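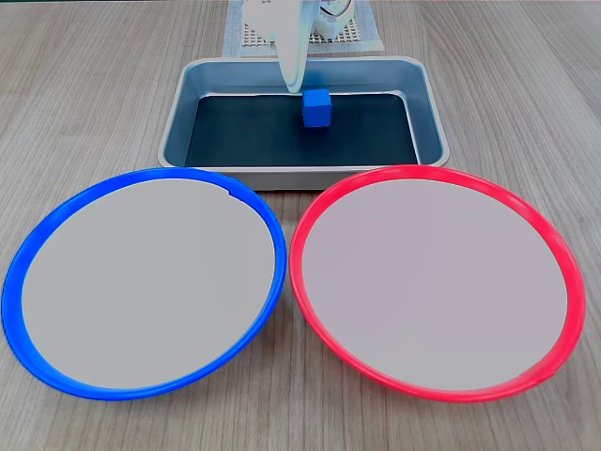

7/22/24
Grasora post, sound and picture notes. Reel 3, conform and temp mix.

Picked up the locked cut of reel 3 from Montserrat Montes this morning. Runtime of the feature is now 92 minutes, down from the May assembly. She has pulled the second half of the ferry chase and moved the lead's introduction ahead of the title card. Change list came with the turnover, so no manual compare needed except on the two VFX shots noted below.

Conform went through on the second pass. First pass failed on the drone material because the Dovhaniuk unit recorded at a different frame rate from the main unit and the metadata had been stripped when the proxies were made. Relinked by timecode and clip name, then checked every cut point against the reference picture. All good apart from one shot in the warehouse fight, out by 3 frames. Slipped it by hand and marked it.

Dialogue. The hotel scene is still a problem. Lavs on both actors have cloth noise under the quiet lines, and the boom is too far off in the wide. I tried building the scene from alternate takes: take 6 is clean for her side but the reading is flatter. Montserrat prefers the original reading and will accept light noise reduction. Left the original up, treated, with take 6 muted on the track below. If it goes to ADR, the male lead is available for one session only, so the lines should be grouped with the dock scene.

Temp music. The cue over the title card runs long by almost 31 seconds against the new cut. Faded it under the door slam for now. The composer needs the new picture before doing anything else with the main theme. Do not send the old reel again - the file name is nearly the same.

Fight sequence levels. Dialogue was sitting well, but the impacts were masking the short lines between blows. Brought the hits down in the center and left them where they were in the sides. The scene reads better on the small speakers and about the same in the big room. Low end on the container drop is too heavy and will be a problem in older theaters. Rolled off the bottom of the sub channel, to be checked again at the premix.

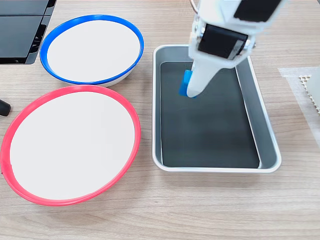 TITLES AND TRAILER

Working title is still Darnine on all slates and deliverables. The distributor wants Iro on the first look poster and in the teaser. Until there is something in writing, export both versions of the title card and keep them in separate folders. Card duration is the same for both, so the sound does not change.

Teaser cut v2 has four shots that are no longer in the film. Montserrat knows and wants to keep them. That means the conform for the teaser has to be run from its own list, against the camera originals, and those four need a grade of their own. The night exterior is the worst of them. It was shot with mixed street lighting and goes green in the shadows when the show LUT is applied.

Second female lead's credit has moved from the end roll to the main titles. Spelling to be confirmed by production before render. Font and spacing as per the last approved card.

VFX, open items in reel 3:
Window reflection, crew member visible. Paint-out received, edge still soft on the left side of the glass. Sent back.
Muzzle flash in the stairwell. Timing matches the old cut, needs to move with the picture.

Backups: reel 3 project, sound session and change list copied to both drives, checksums verified. Teaser project copied to drive A only, ran out of time.

Next: finish reel 4 turnover, rerun loudness on the full temp mix, copy teaser to drive B, chase the spelling.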